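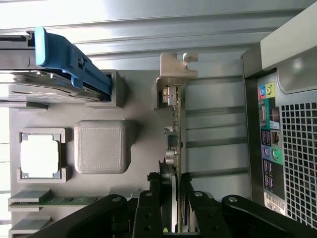
4. Fitting the expansion card

4.1 Switch off at the wall and unplug the mains lead. Wait 60 seconds before touching anything inside the case.

4.2 Lay the tower on its side and take off the side panel. Keep the screws in a dish.

4.3 Lift the card out of its holder by the metal bracket and the edges of the board. Do not touch the contacts.

4.4 Open the blue latch at the rear of the case for the slot you are using.

CAUTION: Edges inside the chassis can be sharp. Keep fingers clear of the drive cage cut-outs.

4.5 Line the card up with the slot and press down evenly until it is level along its whole length. Close the latch. If it will not close, the card is not fully home; take it out and start again.

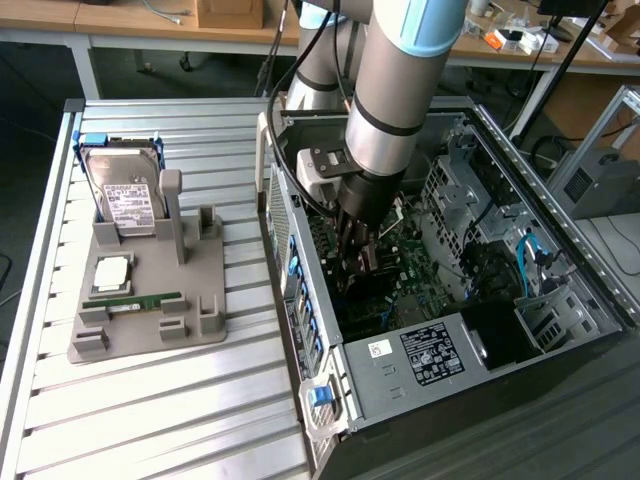
4.6 Check that no cable is trapped under the card or lying across the latches. Move the SATA cable aside if needed, without bending it sharply.

NOTE: Leave the hard drive in its blue caddy until section 5. The processor and memory module also stay in the parts holder for now.

4.7 Do not open the power supply unit. There are no parts inside for the user to service.

4.8 Refit the side panel only when section 5 is complete. For spare latches quote part 3897 to Dronder, attention So-ying Hsiao.

We use cookies to improve your visit. Accept all | Manage settings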